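4.2 Gripper comparison

Two grippers were tested on the same arm, the Porex parallel unit and the Cavow adaptive unit. Each was used to handle a processor, a memory module and a hard drive between the PC case and the printed tray. Closing force was held at 80 percent of rated value, and the controller settings from July were left unchanged.
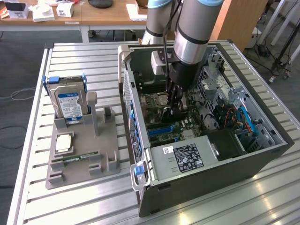

Clearance near the CPU socket limited the approach angle for both units. The Cavow fingers are wider at the base and needed a vertical approach. Over 1,000 cycles per gripper (2,000 in total), most failed grasps involved the memory module. Position logs are listed in Appendix B.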